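4.2 Labels and the Closed Case

Hard cases pose a problem that soft bags do not: from the outside they all look equally important. Of the 1,520 storage items logged at the Lindale site, the black ones drew the most complaints, chiefly from people who had opened three of them to find one adapter. Pisharody and Salian warned of this in their pilot - we read it, agreed with it, and bought black cases anyway. Figure 3 shows a typical lid, with its raised ribs and a small white label on the flat panel between them.

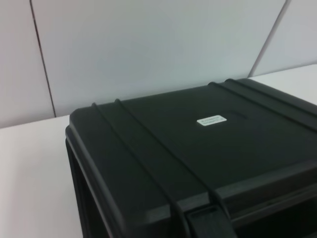
How large should the print on a case label be? Large enough to read while standing, with the case on a table and both hands full. In our trials that meant one word per label, which caused more argument than the rest of the study combined.

Figure 3. Black hard-shell case with a white label on the lid.

Staff at Pestberg preferred long labels and could defend every word of them. Staff at Cotex preferred none and relied on memory, with the results given in Section 5. The 24 participants who used a single noun ("cables", "clamps") put cases back on the right shelf more often than either group, though two of them used the noun "misc" and were moved to a separate analysis.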